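August – Mosalley bench, bun transfer, left hand fault

Started a little after 8:30 with coffee and good intentions. I meant to spend the morning on the plate-to-basket transfer and instead spent it on the left hand, so I'm writing everything down while it's fresh, including the parts where I went the wrong way. Whoever picks this up after me, please read to the end before you touch the grip settings.

Short version: on episode 2958 the left hand closed by itself while it was over the glass lid. No close command in the log. The fingertips came down on the rim, the lid skated toward the edge of the table, and I hit the stop. No damage to the lid that I can find, no damage to the hand, and nobody was within reach of it. The steamer was unplugged, thank goodness, as it has been for all the practice runs. I'd like it to stay that way until this is properly closed out.

What I was doing at the time: the usual sequence. Left hand takes the lid by its handle and sets it down beside the steamer, then waits there, open, while the right arm moves buns from the plate to the basket. It's the waiting that went bad. The hand is supposed to hold its open pose with the motors stiff, and 9 seconds into the wait it curled up as if somebody had handed it something.

My first thought was the glass. We've had trouble before with the palm sensor seeing reflections, and I was so sure of it that I lost most of an hour taping paper over things. With the palm sensor switched off completely it did it again, so that's that theory gone. (It was a nice theory! I had half written the email to Lagman already.)

Second thought was the teleop glove sending stray values. I unplugged the glove receiver and ran the sequence from the script alone. I put the speed down to a crawl, kept one hand on the stop button, and went back to the same pose with one bun in the basket and two on the plate, so the right arm would be doing its normal business at the same time.
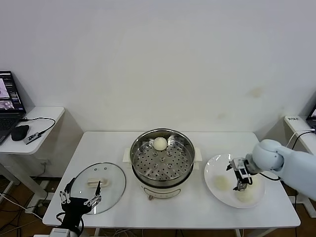

*Repro setup, left hand open over the lid, right gripper above the nearer bun.*

It took 200 cycles of open-and-wait to get three more closures, which is a miserable rate for finding anything, but there was a pattern once I lined up the times. Every one of them came when the wrist was rolled outward. With the wrist straight I ran another 200 cycles and got nothing at all. I ate my lunch watching a robot hand do nothing, and I've rarely been so pleased.

So, the cable. I powered everything down, pulled the connector at the wrist end and found one of the crimped pins sitting back a hair from the others. You can push it home with a fingernail and it slides out again when you flex the cable. When it loses contact the finger controller drops off the bus, restarts, and on restart it goes looking for its home position, which on this hand is CLOSED. I checked the Nirent manual and it does say so, in a footnote to the table of startup behavior. I have read that table many times and never the footnote.

There are two separate problems, then, and I'd like us not to stop at the first one. The pin is easy. A controller that restarts in the middle of a task and moves without being asked is the bit that bothers me, especially with the same hand that will be going near steam later on.

Done today:

- Re-crimped the pin and added a strain relief clip at the wrist.
- Changed the startup setting so the fingers stay limp until they get an enable. Tested by pulling the plug on purpose with the wrist rolled out, several times over. Fingers go slack and stay slack.
- Put a watchdog in the sequence script. If either end drops off the bus, both arms freeze, right arm included. Before this the right arm would have carried on happily by itself.
- Wrote a tag for the spare cable, same batch from Viltton, DO NOT FIT until all the pins have been pulled on.

Still open:

- Going slack means the hand will drop the lid if the fault happens mid-carry. I'd take that over a surprise squeeze, but a glass lid from lifting height isn't great either. Could we practice with a metal one for now? I'll look for one in the same diameter.
- Nothing in the log marks a controller restart. I only found it by the gap in the timestamps. Needs a proper message, in capitals.
- Earlier episodes may have short restarts hidden in them. I've started a script to search for the gaps and will leave it going overnight.

Steamer stays unplugged. Stop button is back on the near side of the bench, where I can reach it without leaning across – please leave it there. Buns are in the fridge, top shelf, marked NOT FOOD.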